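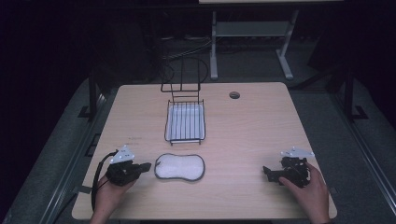 Revised judiciary process for the coming season

The Tulgate and District Rugby League has confirmed changes to the way on-field charges are heard, following a review completed in September. The new rules apply to all senior and under-18 fixtures from the first round.

Clubs will now have until noon on the second day after a match to enter a plea. An early guilty plea to a grade 1 charge will normally result in a reprimand or a one-match suspension, depending on the player's record over the previous 3 seasons. Where a charge is contested, the hearing will take place at the league office in Traltent before a panel of three. Players may attend in person or by video link – clubs are asked to state which when the plea is lodged.

A fee of £200 is payable for each appeal and will be refunded if the appeal is upheld. Appeals must be made in writing and must set out the grounds relied upon. New footage will be accepted only if it was not available at the original hearing.

Match footage should be uploaded to the Clikel portal by the home club on the evening of the game. Clubs without a login should contact the league office before the pre-season meeting, quoting their affiliation number.

The league has 1044 registered players this year, and team managers are asked to make sure that each of them receives a copy of the revised code. Printed copies will be available at the Fakhoury Ground on match days.

The closing date for comments on the draft guidance for under-16 competitions is 28 October 2025. Comments received after that date will be held over to the next review.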